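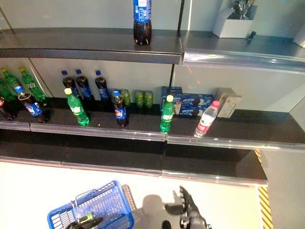
Please leave the shelves where they are

In my town there is a supermarket called Haltico, and for many years I could do my shopping there almost with closed eyes. Then one morning the rice was gone. It had moved to the other end of the store, next to the cleaning products, and in its place I found dog food. I walked 40 minutes that day for a list which normally takes me 15.

I know why stores do this. When people have to search, they pass more products, and some of these products go home with them. I went in for rice and I came out with rice, a candle and 2 bags of nuts I did not want. So it works, I cannot deny it. But I think it is a small rudeness against the people who come every week.

My mother is almost 90. She does not read the signs above the aisles, they are too high and the letters are too thin. She remembers. Coffee is after the second corner, sugar is below the coffee. For her a new order of the shelves means that she must ask a stranger for help, and she does not like to ask. After the last change in May she simply stopped going – now I do her shopping, and she misses the walk and the talk at the register.

The old Benítez store on our street had maybe a tenth of the products and never moved anything. The flour stood in the same corner when I arrived in this country and in the same corner when the store closed. I learned half of my English from those shelves, because I always knew what I was looking at before I could read the word.

If a store really must change, it could put a simple map at the door, in big letters, and leave it there for a month. I would take one home for my mother.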